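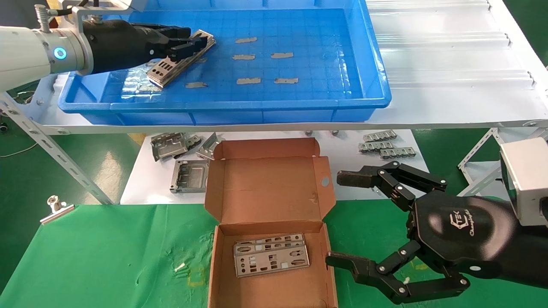 A metal I/O plate over a blue tray.

Interviews > Working Lives > Siv Aasen

"I still keep the odd screws"

Siv Aasen mended other people's computers for 19 years from a narrow shop in Baltitham, and when I turned up to talk to her she'd already got the biscuits out. She shut the shop in May and I'd half expected her to be gloomy about it. Not a bit of it! She was wearing her old work apron to bake in and wanted to know what laptop I had (she pulled a face when I told her).

How did it start, I asked. "With my brother-in-law's printer," she said. "I took the back off and he went white. Then it worked, so he told everyone, and I had people ringing at teatime." She rented the shop from Arvid Brekke, who sold carpets next door and let her have it cheap for the first 2 winters on the understanding that she'd look after his till.

I asked what people brought in, and she laughed for quite a while. Mostly it was dust, she said - dust and cat hair and toast. "You'd get a lovely machine, somebody had saved up for it, and it had been standing on a shag rug breathing in for years. I'd hoover it out and charge them for a coffee."

The bit she misses is the building. In the good years she put together desktops to order for Gyamfi, the accountants up the hill, and she could talk about it all afternoon (she very nearly did). "Everybody forgets the back plate. You get the board in, all the screws done, you're so pleased with yourself, and there's the plate still lying on the bench. So out it all comes again. I did that on my first one and I did it on my last one."
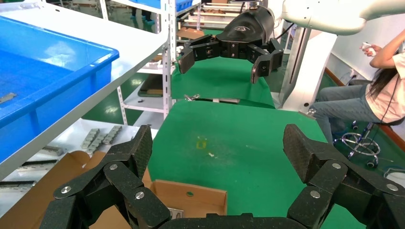

Teaching the Saturday lot

For four years she also ran a beginners' class with Torunn Sundqvist, who taught maths at the secondary school. They took anyone. One man came for 3 terms and never touched a computer - he liked the tea, and he was good at finding dropped screws, so they kept him.

"Torunn did the explaining and I did the swearing," Siv said. "Put that in."

Does she think people still want to mend things? She had to think about that one. Some do, she reckons, but so much is glued shut now that they lose heart at the first lid. She'd like to see a repair bench in every library, with decent lamps and somebody patient behind it. She has told the council so, twice, in writing.

As for what's next, there's a radio on her kitchen table in several saucers. It belongs to a neighbour and she's promised it back by 24th July. I asked if she'd manage it. "Ask me on the 23rd," she said, and passed me another biscuit.

More from Working Lives
Joar Tangen on the last ferry kiosk
Ludivine Joly: a bakery with no sign
Inside the Ollenex button works
The night shift at Fulilville station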